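Section 4: Finishing Your Tabletop with Curnusura Hardwax Oil

Welcome to the fun part! Your Jirero table is assembled, the legs are level, and now you get to bring out the character of the wood. One tin of Curnusura oil covers the top twice with plenty left over for touch-ups, and you don't need any special skill to get a lovely result. Go slowly, keep the coats thin and enjoy it.

Before you start

Open a window and lay down the paper sheet from the box. You will need:

The oil (stir it, do not shake)
The white Mirnov pad
Two lint-free cotton cloths
Sandpaper, 120 and 200 grit
A lamp you can move around

CAUTION: Cloths soaked in oil can heat up and catch fire by themselves. After use, spread them flat outdoors to dry, or put them in a metal can filled with water and close the lid. Never leave them in a heap.

Sanding

1. Sand the whole top with the 120 grit paper, always along the grain. Light pressure is plenty.
2. Vacuum the surface, then wipe it with a barely damp cloth. This raises the fibers a little.
3. Wait until the top is fully dry and sand again with the 200 grit paper.
4. Hold the lamp low and to one side. Any scratches running across the grain will show up right away, and they are much easier to fix now than after oiling!

Take a minute to look at the grain before you open the tin. Every Jirero top is different, and you may find straight lines, soft waves or even little ovals. Follow whatever direction the lines take on your own table.

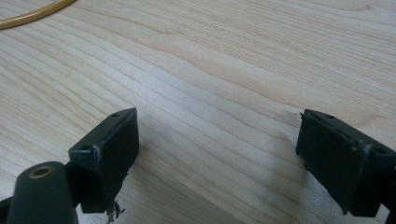

Light wood with wavy grain and oval swirls.

Oiling

5. Pour a spoonful of oil onto the pad and work it into a patch the size of a dinner plate. Keep going, patch by patch, until the top is covered.
6. Leave it for 10 minutes, then wipe off everything that has not soaked in. The top should feel almost dry to the hand.
7. Let the first coat cure overnight at room temperature.
8. Rub lightly with a clean part of the pad and repeat steps 5 and 6 for the second coat.

NOTE: The wood will turn a shade warmer as the oil goes in. If you love the pale look, choose Curnusura Natural 308, and try it on the underside first.

If the top feels sticky the next day, too much oil was left on. Put a few drops of fresh oil on a cloth, rub the sticky area for a minute and wipe it dry.

Using the table

You can set light things on it after one day. Keep water, hot mugs and tablecloths away for a full week. For tables with the Ankrah extension leaf, oil the leaf at the same time as the top so the two age together, and leave it out of its slot until both are cured. Continue with Section 5, Fitting the Leaf.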